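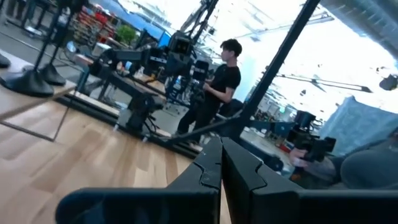 Svenja Ehlers

Right, I promised a thread on the hall now that I've spent far too long in it, so settle in. Mostly it's about floors and tables, sorry to anyone hoping for gossip!

First thing, the floor. I love this floor. Pale wood planks with light and medium stripes in the grain, and it makes everything black look sharp. Leonie Kramer wanted grey carpet tiles all the way through and I argued with her for a week in January. I still think I was right (she still thinks she was).

The table next. Light wooden top, and the black stands go straight on it, round bases and skinny poles. I had a bit of a wobble about whether black on pale wood would be too stark, but no, I'm keeping it. You can find the base of each one at a glance and stop banging your coffee into it.

If you're putting stands like these on a table: heaviest base nearest the front, felt pads under all of them, and for heaven's sake do the felt pads BEFORE you put the poles in. Ask me how I know. Uwe Lenz had to hold a pole upright for me while I lay on my back with a strip of felt stuck to my thumb.

Felt pads came from Voveck, 200 in a bag. I have used a tiny fraction of them. If you live near me you are getting felt pads for your birthday.

People keep asking about the shelves at the back with all the red on them. They're not mine! I do like having a bit of colour over there though, red and a jumble of everything else. My side is so black and beige that it needs something to look across at.

And the little green potted plant next to them, which I've become far too fond of. I say good morning to it. I'd like a bigger one for our end, something leafy, and Kandasamy have one I've got my eye on but they want 69 euros for it and I can't bring myself to.

Light: loads of it, the ceiling is really bright. Lovely for working, rubbish for reading a phone. I've started wearing black T-shirts because a white top just glares back at me. Also it hides the dust, and there's always dust.

Cables. I know. There's a thin black one across the floor and yes, I've bought the flat rubber cover, 61 cm, which is of course shorter than the cable. Second one on order from Kimer.

Still to do: oil the tabletop edge, find the other box of screws, ask Ingeborg Tiedemann where she got her folding stool, and have the carpet tile argument one more time for old times' sake.

If anyone has a favourite oil for pale wood that doesn't turn it yellow, please shout. I've tried two and didn't like either.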